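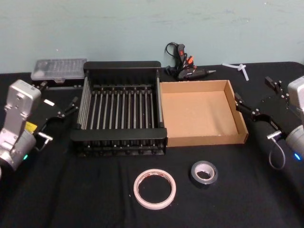 Skotville Shared House – Kitchen and Common Room Meeting
Minutes, March

Present: Urszula Baran (chair), Dorota Borkowska, Themba Hlongwane, Urszula Kurek (minutes)
Apologies: Zdzisław Krajewska

Meeting opened at 7:10 pm.

1. Previous minutes
Accepted with one correction. The plumber's invoice was number 2851, not 2815.

2. Dish rack
Themba asked that the black rack with the metal rods be kept for plates only. Bowls and mugs are to go on a tea towel beside the sink until they are put away. Dorota would prefer a second rack for mugs. Urszula B. said there is no bench space for one unless the kettle moves. Left as is for now – Dorota to measure the shelf under the window.

3. Cardboard trays and clear boxes
Agreed that cardboard trays are fine for dry goods but are not to be stored under the sink. Clear plastic boxes to be labelled on the short side. Urszula K. has the marker.

4. Table cloth
The black cloth shows flour and crumbs. Themba to shake it out after baking nights. Suggestion to buy a lighter colour was not supported.

5. Walls
Scuffs on the teal wall to be tried with sugar soap before any repainting. Dorota will ask at Odomell whether the colour can still be matched. No spending approved at this stage.

6. Other business
Key to locker 1745 is still missing. Zdzisław to be asked.
Urszula B. and Themba will clear out the pantry before the next meeting.

Meeting closed at 7:55 pm. Next meeting in April, same room.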